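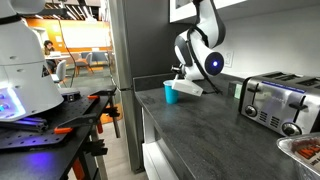
Every June my brother-in-law Eetu Vuorinen tells me I'll have a robot doing my dishes by Christmas. He has told me this for 7 years. I still do my dishes.

I'll give the machines their due. Picking up a cup is harder than it looks, and the arms are a lot better at it than they used to be. But a cup by itself on a clear stretch of counter is not a chore. In my kitchen the cup is behind the toaster with an inch of cold coffee in it and a spoon sticking out, and someone has left the mail on top. Clearing up means deciding whether the coffee is finished with, where the spoon goes, and whose mail it is.

Irja Sjöberg, who ran the packing line at Rissanen when I worked there, had a test for any new equipment. She wanted to know who would be standing next to it. We once got a machine that was going to replace two people on the carton station. It needed one person to feed it and another to pull out the crushed cartons. It was a perfectly good machine. It just didn't do what the salesman said, and it did the rest slower than Larasati Wuisan could with a tape gun.

I ask the same thing about the kitchen robots. Who's standing next to it? Who put the cup there, and who puts it back for the next try? When a company shows me a video, I'd like to see the whole afternoon, with the drops left in. Five good grabs tell me very little. I have broken maybe two glasses in the last year and I wash up every night, half asleep.

Then there's the room it takes. My counter barely fits a cutting board. Whatever does my dishes has to live somewhere, get wiped down, and be safe around a kid who climbs.

Could it happen? Sure, someday. Eetu says I said the same thing about phones, and he's right, I did. He's welcome to come over and dry.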